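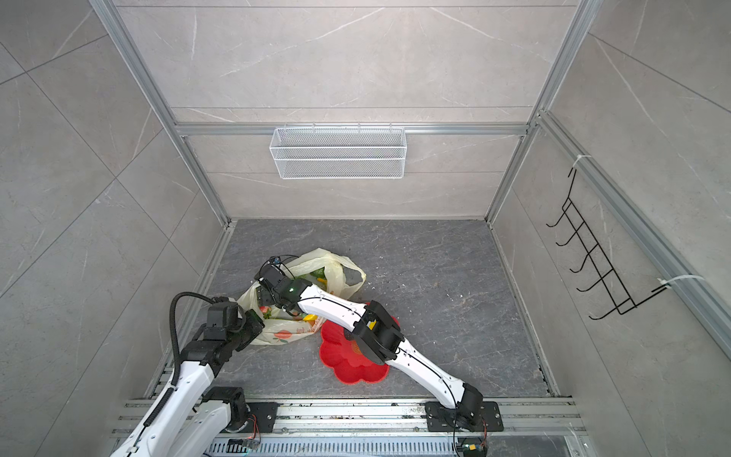
Bench Rules FAQ: Two-Arm Grocery Handling

Welcome! Brisa Gallegos keeps this page going for everyone who works the tiled cells at Mernbridge, and she loves getting new questions. We last went through the whole thing in August.

Do the rules cover soft packaging?

They do, and it's our favorite part! Thin plastic bags fold, stretch and catch on fingertips, so they get their own section in the Wundness rulebook. Both arms may touch a bag at the same time, but only one may lift until the operator calls the second one in.

How fast can the arms move?

Keep to 36 percent of full speed whenever both arms are over the same item. New operators stay at that setting for their first 84 runs, even on easy tasks.

What is a wrist view check?

Before you accept a run, open the footage from each wrist camera and look for a stretch you can't read. Close contact can blur everything into patches of color. Mark those stretches "no detail" and please don't guess what was in them. 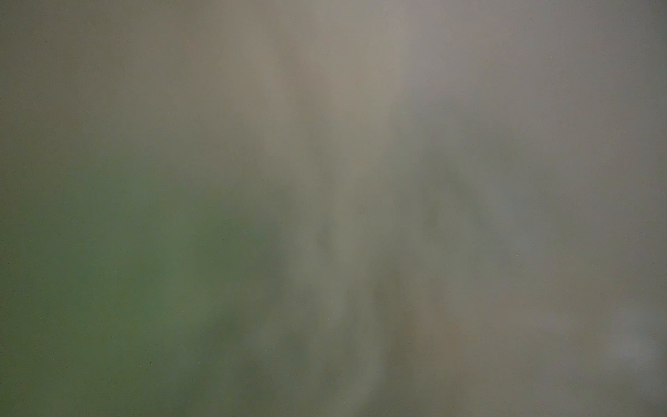 Wrist view with no readable outlines. Mark as "no detail."

Does a blurry stretch spoil the run?

Nope! Up to 6 seconds in a row is fine if the fixed camera has a good view of both grippers. Anything longer goes to Brisa for a second look (she really does enjoy these).

When should I clean the floor?

Between runs, with both arms parked and the power switch off. Crumbs and small flecks are easy to miss on veined stone, so get down low and look across the surface with a flashlight.

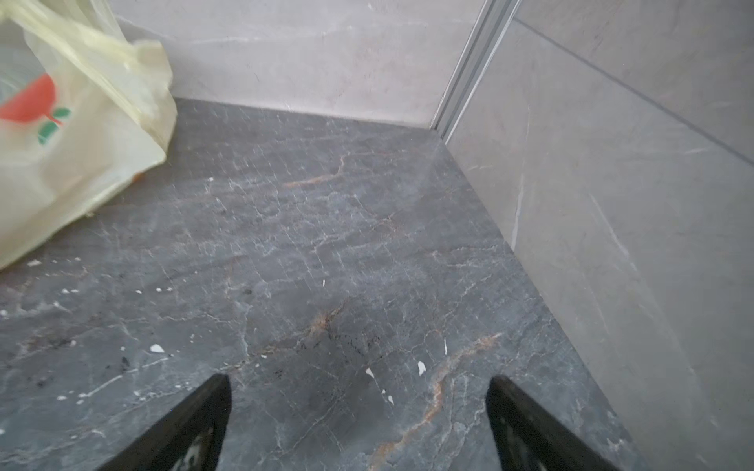

Wipe from the back corner toward the front rail, and use a dry cloth first. If you find a chip of tile or plastic, bag it and write down the cell number.

Can I change a rule for my own project?

You can ask! The Després and Skolletti teams both run with approved changes, and we've logged almost 191 requests so far. Send yours in before you try it on the bench, and include a short clip if you have one.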